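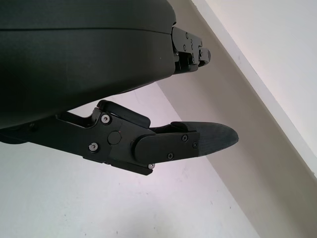

Support > Stock and Ordering > Lodix > Closed tickets > Nightly import dropping rows

March
Posted by Bralstead store systems desk

Problem as reported, Monday 7:40 am

Bralstead store opened and half the paint aisle scans as "item not found." Registers are fine, scanners are fine, price labels already on the shelf are fine. Item just isn't in Lodix. Cashiers keying prices by hand off the shelf tag. Line at both registers before 8.

Egan store says no problem there. Same version, same nightly file from the Lullorberg warehouse. Or so we thought, see further down.

7:55 am
Logged in from the desk. Picked six paint SKUs from the report, none of them found. Picked six from plumbing, all there. Picked six from garden, four there, two not. So not only paint.

Import log for last night says "Completed" with a green check. No warnings. No rejected rows. Start time normal, end time normal.

8:10 am
Restarted the Lodix service because that's step one on the sheet. No change. Didn't expect one.

Told the store to keep keying by hand and write down every item they key, on paper, with quantity. We'll need that for the stock count later. PLEASE do this, last time we lost a whole morning of movements and the count was garbage till summer.

8:25 am
Pulled the nightly file off the share. Opened in a text editor, not the spreadsheet (the spreadsheet eats leading zeros, we all know this by now). Paint SKUs are in the file. Prices look right. So warehouse sent them and Lodix did not keep them.

Compared the file against what is in Lodix for the store. 296 items in the file and not in the system. Saved the list to the ticket folder as missing_1.

8:50 am
Things I thought it was and it wasn't:

Bad characters. There's an item in garden with a degree sign in the description, that has broken us before. Took it out, re-ran on the test copy, same 296 missing.

Discontinued flag. Checked a dozen of the missing ones, all flagged active.

Duplicate barcodes. Ran the duplicate check. Two hits, both old, both known, neither one in the missing list.

Disk space. Plenty.

Permissions on the import folder. Same as last week.

9:15 am
Called the Lodix support line. Hold music. Gave them the ticket and the log. First answer was to restart the service. Said we did. Second answer was to clear the cache on each register. Did one register to be polite, no change, not doing the rest with customers standing there.

They asked for the file. Sent it. They said they would call back by noon.

9:40 am
Store asking if they can add the items by hand in Lodix. NO. If you add by hand it makes a local item, then when the import does work you have two of everything and the local one wins. Ask Egan about the hose fittings. Keep keying at the register.

10:05 am
Sorted missing_1 by position in the file and felt pretty dumb. They're all at the end. Every one. It's not paint, it's just that the warehouse file is sorted by department code and paint is nearly last. The garden items are new ones that got tacked on at the bottom out of order.

Last item that loaded is on line 1,001. Line one is the header. So 1,000 items go in and everything after that gets dropped.

10:15 am
Why only now. Nightly file only carries changed items, normally it's short. A normal night never gets anywhere near the limit. Sunday night was the spring price change so almost everything moved at once.

Why Egan is ok: Egan doesn't carry the paint line any more, and their file came in under the limit. So it isn't really the same file, warehouse cuts one per store. The network sheet says it's one file for all stores. Network sheet is wrong, will fix.

10:30 am
Checked last spring. Price change loaded fine then, and it was a big file too. So something is different since. Looked at the import settings and there's a field called "Batch ceiling" that I don't remember at all. Set to 1,000. Help text says "maximum records per batch." OK, but if it's per batch it should start a second batch, not quit and put up a green check.

Release notes for the last update mention "improved batch handling." That's the whole entry.

10:45 am
Raised the ceiling on the test copy, re-ran the file. Ran for a long time and then died with a timeout. Import timeout is set to 900 seconds. Nothing loaded at all that time, it rolled the lot back. So don't just crank the ceiling and walk away, you'll end up worse off than when you started.

11:10 am
Split the file in 2 by hand. First piece the rows that already went in, second piece the missing ones. Header row copied onto the second piece, you need it or the first item gets treated as the header and you lose one more.

Ran only the second piece on test. Loaded in a few minutes. All of missing_1 present. Prices match the file. Spot checked paint, garden, the seasonal stuff. Good.

11:25 am
Ran the second piece on live for Bralstead. Registers stayed up. Told the store to scan a can of anything from paint. Scanned. Price correct. Had them do a few more from different bays, all ok.

11:35 am
One item still not scanning, a roller tray. Shelf tag barcode doesn't match the one in the file. That is a plain old wrong tag, seperate problem, store is reprinting. Not part of this.

12:20 pm
Lodix called back. They confirm the ceiling came in with the update and was meant to be off by default. They say second batch should start on its own and that it doesn't when the import is run on a schedule, only when somebody presses the button. They have it logged as a defect. No date for a fix. Asked them about the green check on a partial load, they said they'd pass that along.

1:00 pm
Paper list from the registers is in, three pages. Entering the movements now against the real items. Couple of lines I can't read, will call the store. One just says "blue tape big."

2:30 pm
Movements entered. Stock for paint looks sane. Left the cycle count for that aisle on Thursday's plan, no wait, it's whatever day the store picks, they've been told.

What to do until Lodix fixes it

Before a price change goes out, ask Lullorberg how many rows are in each store's file. If it's over the ceiling, have them send it in pieces. They've said they can do this on their side, they need to be told before they close.

Each piece needs its own header row.

Pieces have to have different file names. Same name and the second one overwrites the first before it gets read.

Do not raise the batch ceiling unless the timeout is raised with it. I have not tested what a safe timeout is. Leave both alone for now.

Don't trust the green check. Compare row count in file to row count in log. The log does have the count, it's on the detail tab, you have to scroll right.

Still open

Network sheet needs correcting (one file per store).
Egan to check their own price change loaded in full, they say yes but nobody has looked at the detail tab.
Alert if log count and file count differ. Could be a small script, I'll have a go at it when the phones are quieter.
Ask Lodix again about the defect at the end of the month.

Update, next morning 7:30 am
Overnight file was short, loaded in full, counts match. Egan looked, theirs match as well. Store opened normal. Roller tray scans now.

Closing this one. Script and network sheet moved to thier own tickets.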